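Trimness: cutlery sorting notes

Plastic spoons and other white cutlery, lying around two empty baskets on a wooden table. The folder is called "tidying", a generous word for it. Colour won't help you much when nearly everything you're sorting is white.
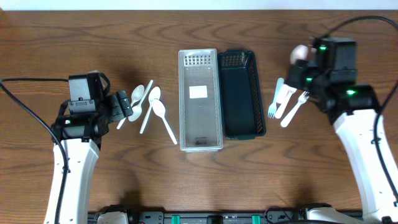
I'd also be wary of the word "sorted" in the labels. Hưng Tăng checked 8 of them and disagreed with 2. Don't treat this as a guide to a real kitchen drawer until someone rechecks the rest.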